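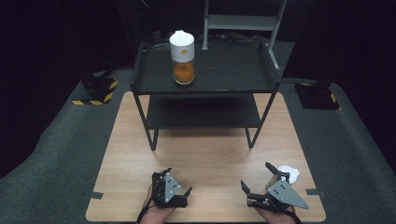 Humach Handheld Gripper Pair: setup, care and spares

Saturday 21 April is not a format I'd use in a manual, so I won't. What I will do is tell you how I set up a Humach pair, how I keep it running, and which parts to have in the drawer before you need them. I'm Nandini Kotian, I look after the bench hardware at Annamalai, and I've had most of these grippers apart at one time or another (some of them more often than I'd like!).

What's in the box

One left gripper, one right gripper, two cables, two side plates, a bag of screws and the hex key. The left and right units are mirror images, so the fingers swap over but the side plates don't. If a plate feels like it wants to sit backwards, you have the other one in your hand. Order codes are 730 for the left and 738 for the right, and please use them when you write in, because "the one with the cable" has caused us real trouble.

Fitting the side plates

Start every screw by hand before you tighten any of them. I run them down a little at a time, going corner to corner, and I stop when the plate sits flat against the body with no daylight behind it. The plate has a lot more holes than you'll use. Leave the spare ones open so you can bolt on a bracket later.

If you can rock the plate with your thumb, take it off and look for a burr on the mounting face. A few strokes with a fine file usually does it. Don't crank the screws down to pull a bent plate straight, you'll only strip the threads in the body and then you're buying a body.

Cables

Most of the repairs that come across my bench are cables, and nearly all of them fail in the same spot, right where the cable leaves the gripper. Let it hang in a loose curve past your wrist and down off the front of the table. Before you start, reach as far forward as the job needs, with both hands, and see if anything goes tight. If it does, move the controller closer. Don't borrow the slack from the strain relief!

I also keep the left and right cables from crossing. They'll wind around each other slowly over a morning and you don't notice until one of them is tugging.

Zeroing the fingers

Power up with both grippers open and pointing away from you. Close the left one all the way, hold for a count of 10, let it open, then do the right. The light goes steady when it's happy. If it keeps blinking, there's usually grit between the fingertips, so wipe them and go again. I zero at the start of the day and any time somebody drops one.

A word on practice objects, as people ask. I like a tall jar with a straight-sided lid, set up on a small shelf so you have to reach up and in. It shows you very quickly whether the two fingers are meeting square. If the jar turns a little as you close, one finger is touching first and you need to zero again, or look at the finger pins.

Regular care

Wipe the fingers with a barely damp cloth after each session. Powders and spices get into the slides and make a sort of paste with the grease, so brush those out dry first.

Grease the slides every 500 cycles or so if you work with anything dusty. Clean units go longer. Use the Brunura light grease we sell with the kit, a dab the size of a match head on each side, and open and close a few times to spread it. More grease is worse, it only collects dirt.

Check the finger pins for play. Hold the body still and wiggle one fingertip sideways. A tiny bit of movement is fine, a click is a worn pin. Pins come as a pair and I'd change both.

Swapping a finger

Unplug first. Open the jaw by hand, push the pin out from the inside face, and keep your other hand under it because the washer will go straight on the floor and carpet eats washers. Slide the new finger in, washer on the outside, pin back through until it snaps. Then zero. Diệp Nghiêm in our shop can do the whole thing without looking, the rest of us need a tray and decent light.

Spares worth keeping

Finger set, black, left or right
Pin and washer pair
Gripper cable, straight plug
Side plate, state left or right
Brunura light grease, small tube

The older Wendetti cables have the same plug and they do fit, but the jacket is stiffer and pulls at your wrist, so I'd save them for emergencies. A softer replacement cable is due in June and will go on this page when we have it on the shelf.

Sending one in

Take the side plate off and keep it. Wrap the cable loosely, no tight coils, and put a note in the box saying what the light was doing and which hand it's for.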